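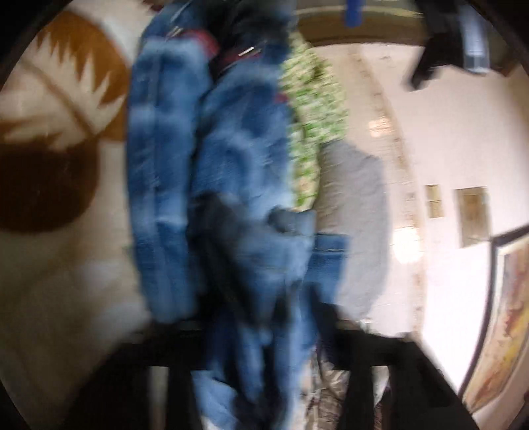
3.2 Wear and fading as recorded by households

Fiber loss from cotton garments depends on how long they stay in use and how often they are washed, and both are hard to recover after the fact. Owners remember buying a garment far better than they remember how many times they cleaned it. We therefore asked households in Nistthorpe and Sarneck to grade the visible wear of each item on a short scale, separately from any question about its age. Denim was the easiest fabric to grade. Indigo sits mostly on the outside of the yarn and comes away where the cloth is rubbed or creased, so a single bunch of jeans can hold faded, lighter patches next to deep navy, as in Figure 4. Graders were told to score the palest area larger than a palm and to ignore the seams, which fade on their own schedule.

Figure 4. Blue denim with uneven fading. Grades were given to the garment as a whole and not to separate panels.

The full inventory covered 1767 garments, of which 812 were denim. The rest were mostly knitted cotton tops, with a smaller share of wool and mixed fibers that we leave out of this section. Each household kept a laundry diary through September and returned it with the inventory sheet. Diaries with gaps longer than a week were kept in the wear analysis but dropped from the wash counts.

Grading was done twice. The owner gave the first grade at home, and one of two trained graders gave the second without seeing the first. Owners tended to grade their own jeans as less worn than the trained graders did. The difference was largest for the middle grades, where the wording of the scale ("clearly faded" against "somewhat faded") left the most room. We kept both grades and report results for the trained graders unless we say otherwise. Where the two trained graders had both seen a garment, they agreed in most cases, and they settled the remaining cases by looking at the garment together.

Dark jeans caused more trouble than pale ones. Black and near-black denim is often dyed with sulfur dyes or with a mix of dyes, and it turns gray or brownish with use in a way the scale was not built for. Zhong's wear scale, which we adapted, was drawn up for indigo only. We added a separate set of reference swatches for black denim after the pilot in Kuldale, where graders had been forcing black garments into the lowest grade whatever their condition. The pilot grades are not used here.

Factory finishing is the second problem. Many jeans are sold already faded, by stone washing, enzyme treatment or hand sanding, and a new pair may look older than one worn for years. Owners were asked whether the garment had been bought in its present color, and a third answer – "not sure" – was allowed. Garments marked this way were left out of the comparison between wear grade and wash count but stayed in the totals. We checked the answers against the inside of the waistband and the pocket bags, where little rubbing takes place and the original shade tends to last. The check was only partly useful, as whole-garment treatments lighten these areas too.

For garments with a known starting color, the wear grade rose with the number of washes, but weakly. It rose more clearly with the number of days worn between washes. Owners who wore a pair many times before cleaning it had sharper contrast at the knees and hips, and less overall paling, than owners who washed after each wearing. This fits the usual account of indigo loss, in which creases set during wear concentrate the rubbing along fixed lines. Drying method made little difference to the grade – tumble-dried pairs were paler at the hems, and we found no other pattern.

A smaller set of 35 pairs was weighed at the start and end of the diary period, after conditioning at constant humidity. Mass loss was close to the limit of what the balance could resolve, and several pairs had been mended with patches between the two weighings. We do not draw a rate from these figures. They were used only to set an upper bound for the release model in Section 4, where the bound is expressed per 100 washes.

Rongrong Ding graded the Nistthorpe garments and Lanying Kang those from Sarneck. The reference swatches and the final wording of the scale are given in Appendix B.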